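The Long Room at Trornthorpe – gallery

Print this page | E-mail this page

So many people asked what the long room looks like these days that we've finally put a page together. If you've only ever come as far as the front counter for a key or a form, you've been missing the best part of the building!

The room is 90 square metres, tucked in behind the old Marquez upholstery showroom at the Plemska Road end. It was a store for years and years. When we got the lease in April the floor was covered in foam offcuts and the light switches were behind a stack of doors, so the first month was mostly trips to the tip and cups of tea on the back step. We loved every minute of it (well, most minutes – the foam got into everything, and I was still finding bits in the boot of my car in winter).

The brick was the big question. Half of us wanted it painted white to match the ceiling and the other half would have chained themselves to it. The brick stayed, red as ever, and I'm so glad it did! It gets a bit dusty along the mortar lines, so if you're working near it please give your things a wipe before you pack up. A soft brush is better than a wet cloth.

Then there's the ceiling. The long white corrugated panels and the beams were here before us, and we've left them alone. People ask if we're going to line it. No plans! You get a lovely drumming when it rains, and if you're trying to explain something across the room you simply wait for it to pass.

Shelving came next. We had 800 dollars set aside and spent every cent of it, some on the shelves and the rest on tubs, labels and a decent stepladder. Heavy things go on the lower tiers, please, and nothing with a lid that doesn't close. If your label has fallen off, there's a roll of tape and a marker at the front counter. Projects left over from last term can stay until the next clean-out, and after that they go to the Gimgate swap table, where somebody will be thrilled with them.

We've had 83 people through on open afternoons so far, from dressmakers and model builders to a ukulele group that needed somewhere to restring. It's noisy and cheerful and I can't recommend it enough.

On to the gallery.

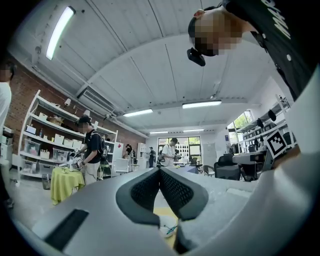
I came in on an open afternoon and couldn't believe it was the same building. My only request would be more hooks for bags, and please, please never paint that wall. – left in the comments

More hooks are on the list! Looking down the long room, with the red brick on the left and the tall white shelves standing against it. The air conditioner is the boxy one high on the wall, and the remote for it lives at the front counter.

Open afternoons start at 2 and you don't need to book – bring whatever you're halfway through and find a spot.

Contact: the front counter, Trornthorpe Workrooms, Plemska Road | © Trornthorpe Workrooms | Back to top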